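Some people retire a dead office computer by dropping it at the recycling center. I have decided to teach a robot to take it apart, in a shared workshop, at a speed best described as geological.

The arm runs on Gullodex, which Rami Awwad wrote most of and will defend at length if you let him. My part is the gripper and the list of things it should grab. We began with the blue plastic in the old Dell, on the theory that whatever the manufacturer colored blue was meant to be grabbed by idiots.

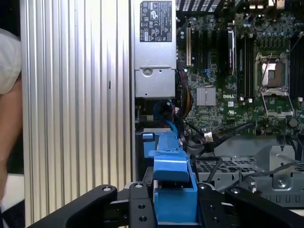
## Grip force, a saga

Four evenings went into one number. Too low and the fingers slide off with a sort of shrug. Too high and you get a noise that makes Sidra Satti look up from her own bench, and she wears ear protection. We settled on 18 in Gullodex units, which Rami says are "close to newtons" – I have stopped asking how close.

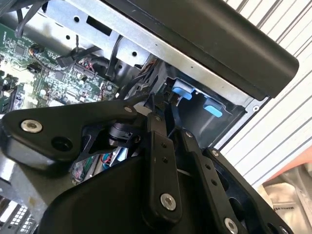
My fingers are version 2, longer than the first pair and held on with hex screws, so I can swap them without taking the whole wrist apart. Length helps with reach and makes everything else worse. A drive bay with a pair of light blue tabs sitting one lower than the other sounds like an easy target until you try to get a black linkage in past the cables, and the cables in a workstation go wherever they please. Rami wants a path planner that knows about cables. I want cable ties.

Next up is memory modules, which have tiny clips and no blue plastic whatsoever. Marisol Muñoz has bet me lunch that we won't get one out before November. I've started pricing sandwiches.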